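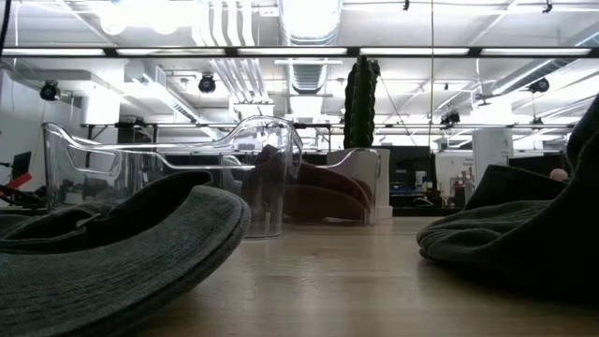
Clear containers on the wooden table, with the cactus behind.

4. Sorting the caps at the table

Okay, on to the fun part! Section 3 got everything out of the shipping carton, so by now you should have a heap of caps and your clear bins somewhere within reach. I do this on a plain wooden tabletop and I love it, but any flat surface you can wipe down will do.

1. Wipe the table and let it dry. Lint on knit and fleece is a pain to get off later (ask me about the December order, all 61 pieces of it).

2. Put the clear bins near the middle. I like see-through ones so I can check colors without lifting anything out.

3. Spread the caps out with a bit of bare table between them. Maroon ones and green ones can be mixed up at this point, it really doesn't matter yet.

Note: If you have a plant on or near the table, slide it back before you start. Mine is a cactus, and pulling spines out of a knit brim with tweezers is not how I want to spend an evening again.

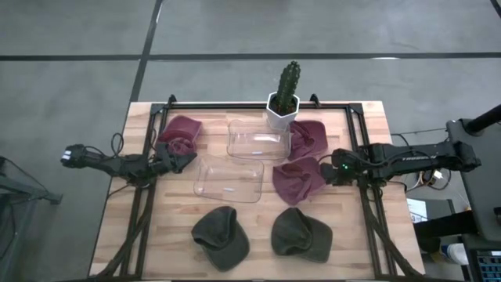 4. Pick one color and stay with it until it's done. Start with whichever cap is closest to a bin, hold it by the brim, and push the crown back into shape with your other hand.

5. Lay the cap in the bin with the brim facing the same way as the last one. If a crown is badly creased, leave that cap on the table for now and do it at the end (Drita steams hers over a kettle, I just use my fist and some patience).

6. Do the second color the same way, in the other bin.

CAUTION: Don't press down on a full bin to squeeze in one more! A bent brim stays bent. I stop at 16 for the deep bins and fewer for anything knit.

7. Write the color and the count on a slip of paper and tuck it against the inside wall, facing out. For the Hurholm orders, add the shelf number too, like 202.

Note: Odd caps with loose threads go in the repair bag, see section 6. Snip, never pull.

We use cookies to improve your experience on this site. By continuing to browse you accept our cookie policy. Accept | Manage settings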